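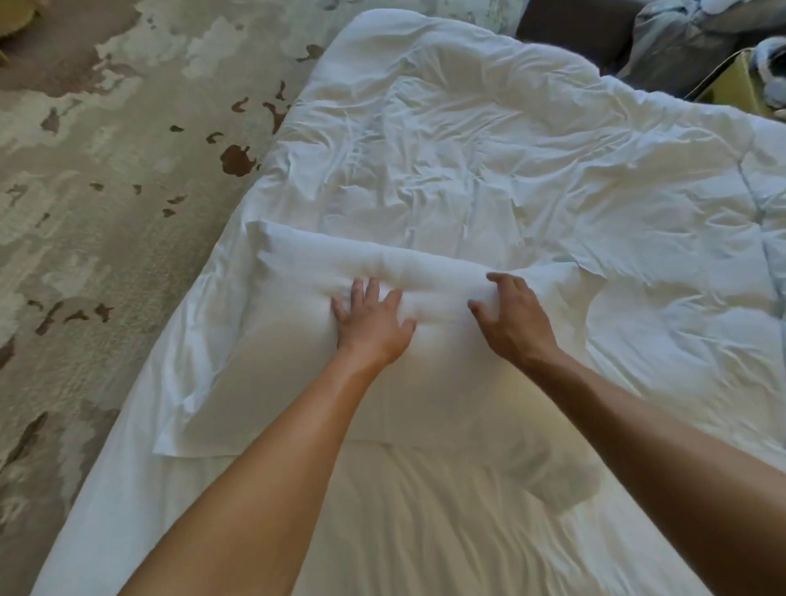

Prusisville Bird Club – minutes of the March meeting

We got going at 7:30, late again, and I took notes as usual, so blame me for the spelling. Last month's minutes were approved with one fix: the owl heard at Favham was a screech owl, and I had written barn owl (sorry!).

Count results. The winter waterfowl count came in at 1134 birds, and 491 of those were Canada geese on the Favham reservoir. Buffleheads were way down. A couple of us think the ice pushed them over to Eren Lake, which isn't in our count area, and we went back and forth on whether to add it next winter. No vote yet – we'd need a second team and another scope.

Nest boxes. We have nine bluebird boxes along the Clusari trail and three of them need new roofs. I said I'd pick up cedar boards, and we agreed to have everything back up before the first pairs start looking around.
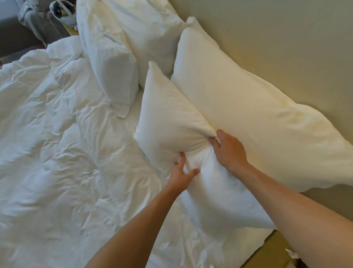

Money. We have $500 set aside for the spring, and most of it will go to printing the new checklist. I'd love to see the warblers in bigger type this time, and got plenty of nods on that one!

Spring trip. Eren marsh won over the Clusari overlook by a show of hands. We meet at the north lot at 6 a.m., with rubber boots, and I'll bring the coffee. Anyone who wants to carpool from Prusisville should put their name on the sheet by the door.

We wrapped up at 9:10. Next month is rail and bittern calls, so bring recordings if you have them.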